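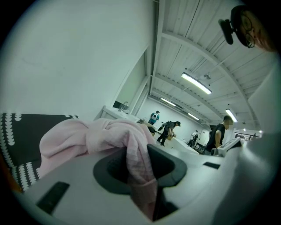 Pink cloth in the hand-held gripper, looking up from bench height. Cloth folding set, Tuesday arvo.

Tuesday, notebook carried over from the morning page

Back on cloth after a week of boxes and lids, and I'd forgotten how much slower it is. With a box you close on it and you've got it. With cloth you close on it and you've got some of it, and the rest goes wherever it likes. The pink one is the worst of the lot for this, it bunches up in the jaws and then there's a knot where you wanted a flat edge.

Where we're up to: 742 good demos in the Meireles folder, target is 3,000 before the end of August. At the rate I was going before lunch that isn't happening. I got 70 done in the whole morning, and I binned a fair few of those myself when I played them back. Bienvenido reckons we should stop binning the messy ones and tag them, so whoever trains on it at Lulbridge can decide. I think he's half right. A grab that slips and gets recovered is worth keeping, because the recovery is the bit the arm never gets to see otherwise. A grab that slips while I stand there thinking about it is no good to anyone.

So, new tags as of today:
clean – one grab, one lift, put down where it was meant to go
regrab – let go and took it again, no long pause
bunched – got it up but as a lump
bin – I dithered, or somebody talked to me

Please don't make up your own ones, I had to merge "scrunch" and "scrunched" by hand last time and it took me ages.

Things I noticed with the cloth:

Coming in from straight above gives you the bunch nearly every time. Coming in low and from the side, almost sliding along the table, gets you a single layer maybe more often than not, but you have to go slowly and I'm not a patient person after 3 o'clock. I did one lot low and one lot from above so we can compare them. Marked in the sheet, column F.

Wrist angle matters more than I thought. When I tip the gripper right back the view goes mostly to ceiling and lights, and the tracking gets a bit jumpy (I could see it in the playback, the path wobbles on the way up and settles on the way down). Lots of fluoro tubes that all look the same, I suppose that doesn't help. Tried to keep it tipped less after the tea break. Colour of the cloth against the pale housing is fine, you can tell them apart in every clip I checked. Would still like to try a white one and see if it falls over.

My squeeze is inconsistent. I start the session gentle and end it crushing the thing like a lemon. The jaw width plot shows it clearly, there's a slow slope over the morning. Going to swap hands or swap people every 5 trays. Bienvenido says he'll take the second half of each block, and his squeeze is lighter than mine, so at least we'll get both kinds mixed in together instead of one long drift.

Remote control version: we did try the same fold with the leader arms last week and I've not written it up, sorry. Short version, it's much better for the slow flattening part and hopeless for the pick. You can't feel the cloth at all, so you end up pinching the table. By hand you get the feel for free. My vote is by hand for pick and lift, leader arms for flatten and fold, and stitch the two in the task list. Saltalbridge will grumble about having two formats. They grumbled about one format.

Also the Jaltia export dropped the last couple of seconds off every clip recorded before 10 am. Raw files are fine, I checked, so nothing's lost, but don't send anything from this morning until it's been exported again. I've left it running on the back machine – please don't close the window!

To do:
re-export the morning clips
play back the low ones against the from-above ones, same cloth only
wipe the gripper pads, there's fluff on mine
ask Lulbridge if they want the bunched ones at all or if we're wasting our time
find a second pink cloth of about the same weight, this one's getting soft from handling and I think it folds differently from how it did on day one

Stopped at 4.40. Count for the afternoon goes in tomorrow once Bienvenido has been through his half.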